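4.2 Teaching your first task by hand

Now the fun part! Your Vulari arm learns by being guided through a job, so for this one you need a plate, a bowl and a few pieces of toy food.

1. Press Teach and wait for the tone.
2. Hold the arm at the wrist, never by the fingers, and steer it over the piece you want.
3. Tap Grip once. The fingers close at the speed set in 3.6.
4. Guide the piece to the plate – slow and smooth beats fast and jerky every time.

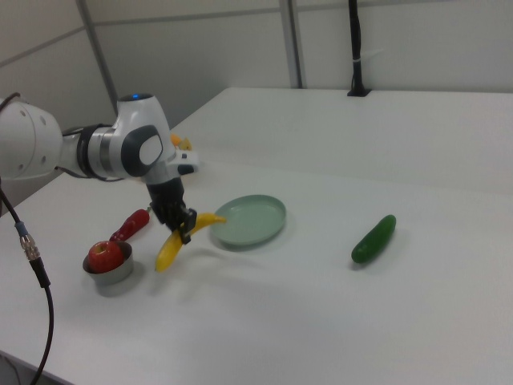
Toy banana in the gripper at the rim of the plate.

5. Tap Grip again to let go, then lift the arm well clear.
6. Press Save and name the take.

Note: Move the pieces to new spots between takes. We got lovely results from 67 takes, but you'll see the arm starting to get the idea long before that!

Caution: Keep your free hand out from between the fingers. If the arm feels stiff, stop and repeat the balance check in section 2 – don't force it.

Prefer to steer from a distance? Plug in the Clutwood hand controller and go to 4.3.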